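Lustevel Clothing Room – progress report to the Hennessy Fund, February 2020

Black pants, bamboo mats and the second half of the grant
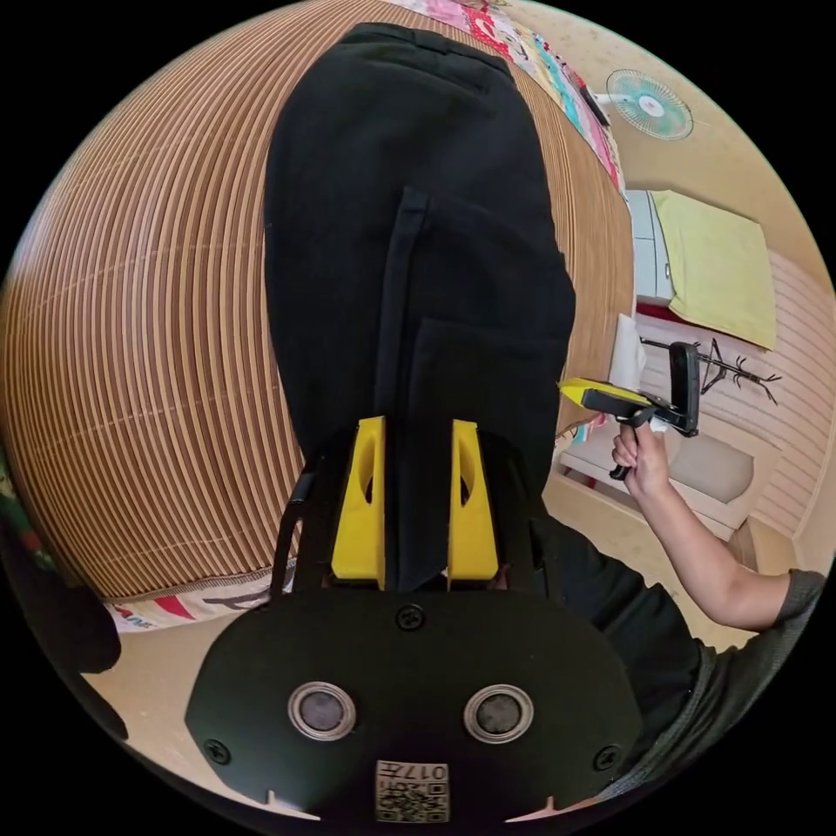 So what has the money gone toward since the last report?

Mostly the sorting and folding side of things: mats, shelving, a decent steamer, and paid hours for the person who keeps it all moving.

Hello again to everyone at Hennessy! I know the last report was mostly a list of things we were hoping to do, so I'm glad to have real news this time. You asked me to keep it informal and to say where the plan changed, and it did change in a couple of places, so I'll try to be straight about those too.

First, the big number. We have handed out 874 pieces of clothing since October. The target we wrote into the application was 1,000 by the end of the grant, and we still have a good stretch to go, so I feel fine about getting there. Pants are by far the biggest group, and black pants most of all. Almost every person who comes to us is getting ready for an interview or a first week in a restaurant, a care home or a store, and the dress code nearly always says black pants, plain. If someone gave us a truckload of them tomorrow I'd find the room (please, somebody, do).

The folding has been a bigger deal than I expected when I wrote the budget. We used to pile things on the bare tables, and dark cloth picked up every bit of lint and chalk in the building. Now each pair of pants gets laid out lengthwise on a mat, smoothed from the waistband down, checked along the seams and pockets, and only then folded. The mats are the woven bamboo kind with thin slats, light tan and darker brown. They roll up at the end of the day and they wipe clean. Black fabric also shows up nicely against the tan, so we catch a loose thread or a shiny knee before it goes out to somebody. I had put felt table covers in the original budget. We tried one, it held on to lint like a magnet, and we switched. The mats cost less, and I moved the difference over to hangers.

Donal Cronin has taken over the sorting tables, and I can't say enough good things about how that is going. He wrote up a one-page guide that's now taped over each table. It goes like this: empty the pockets, check the zipper, check the hem, lay it flat, measure the waist and inseam, write the tag, fold. Before the guide, everybody measured in their own way, and we had people trying on a 34 that was really a 32 and going home a bit discouraged. We've had far fewer of those mix-ups lately. I don't have a proper figure for you on that, and I'd like to start keeping one.

The shelving from Giltel came later than promised and one set had the wrong brackets. They swapped them without a fuss, but it cost us most of a month when everything lived in boxes on the floor. The shelves are up now, labeled by waist size, with the longer inseams at the bottom. It's a small thing but people can browse on their own, and you can tell they like that better than having me dig through a box while they stand there.

The steamer is a Trileck and it runs nearly every open day. It does pants and shirts well and heavy coats not so well – I'd pick a bigger one next time. We budgeted for two and bought just the one so far. I'd like your okay to put the money for the second toward hemming instead. We have a lot of good pants that are simply too long for the people who need them, and we send them out with iron-on tape, which lasts a few washes if you're lucky. A basic sewing machine and a few paid hours a week would fix that for good.

What's behind schedule: the evening opening. I said we would have it going by now and we don't. The building wants a second key holder on site after six and we haven't settled who that will be. I have a meeting on it coming up and I'll write as soon as there's a date.

Spending is on track otherwise. The full sheet is attached, with receipts for the mats, shelving, hangers and steamer. The only lines that moved are the table covers and the second steamer, both explained above.

Two things I need from you, then: a yes or no on the sewing machine, and a new contact name for invoices, as the last one bounced. And come by and see us if you're nearby! We'll put you to work folding.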